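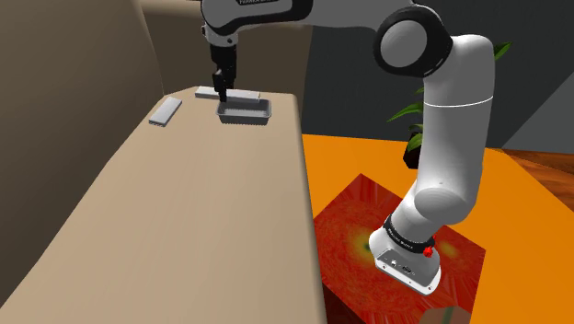 White robotic arm over a long beige tabletop. Computer rendering.

Prurkbridge Preserves and Baking Show: Frequently Asked Questions

3 min read

Search questions Enter keyword Go

Who may enter the show?

Entry is open to any resident of Prurkbridge or Welgate aged 14 or older on the day of judging. Persons who earn their main income from baking or preserving may enter the Open Table section only.

How many entries may I submit?

Each exhibitor may submit one entry per class and no more than three classes in total. Last year's show received 143 entries. The number of spaces this year is unchanged.

When is the closing date?

Entry forms must reach the show office by July 13, 2026. Late forms are returned unopened with the fee.

What is the entry fee?

The fee is $2 per class. It is not refunded if an exhibitor withdraws after the closing date. Payment may be made by check or money order, payable to the Prurkbridge Show.

Must the recipe be my own?

No. Published recipes are accepted in every class except Class 114, Original Fruit Bread. Exhibitors in that class are asked to sign a short statement of originality. For all classes, a full ingredient list must be attached to the entry card, with wheat, milk, eggs, nuts, sesame and soy underlined.

May I use store-bought pastry, fondant or pie filling?

Store-bought fondant and food coloring are permitted in the decorated classes. Pastry, dough and fillings must be made by the exhibitor.

What containers are required for jams and pickles?

Use clear glass jars with new lids. Labels must state the contents and the month and year of making, and must not show the exhibitor's name. Jars sealed with wax will not be judged. Low-acid vegetables, meat and fish are not accepted in home-canned form.

May cakes contain fresh cream or custard?

Fresh cream, custard and cream cheese fillings are excluded from the general classes. They may be entered in the Hirvonen Class, where refrigerated display is provided.

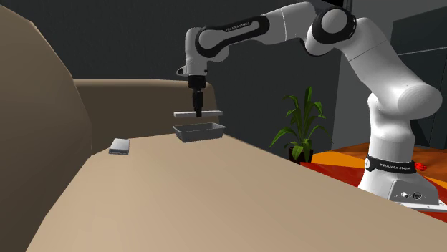
Tamás Szilágyi asked in April whether a buttercream made with cooked egg whites falls under the same exclusion, and added that "the schedule could be read either way." The office has confirmed that cooked meringue buttercream is permitted in all decorated classes. The wording of the schedule has been amended accordingly.

How are entries judged?

Judges work from numbered cards and do not see names. Flavor and texture carry the most weight, followed by appearance. A cut will be made in every cake and loaf. The judges may withhold a prize in any class, and their decision is final.

Will I receive written comments?

Yes. Comment slips are placed with the entries when the hall opens to the public.

When may I collect my entry?

Entries and plates may be collected from the Cleltari Hall side entrance once the prizes have been presented. Please bring your numbered receipt. Uncollected food is discarded the same evening, and plates are held at the show office for two weeks.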